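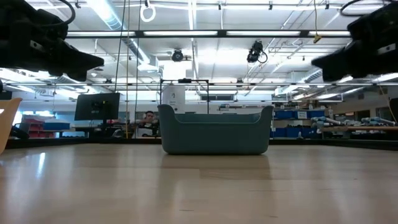
Will the new Bundow graphics driver work on older laptops?

Only on those with the second-generation Kakedden chip or later. Owners of first-generation machines will stay on the February release, which still gets security fixes but no speed improvements.

Clalport posted the driver to its support page on 17 July 2023, after two delays. The company says the update fixes the flickering many users saw when waking a laptop with an external monitor plugged in. It also turns on hardware video decoding by default, something that had to be switched on by hand in the old control panel.

Gaming results are mixed so far. In our test on a Sampaio notebook with integrated graphics, the synthetic benchmark score went up to 2,825, but most of the games we tried ran at the same speed as before. One older racing title went from a choppy 38 frames per second to nearly 50 at low settings. Two others crashed at launch until we turned off the overlay.

Clalport lists both crashes as known issues and says a patch is being worked on. It did not give a date.

The download is for 64-bit Windows only. Users who got their driver from the laptop maker may see a warning during setup, and Clalport suggests removing the old version first. A Linux version is planned, but the release notes do not say which chips it will cover.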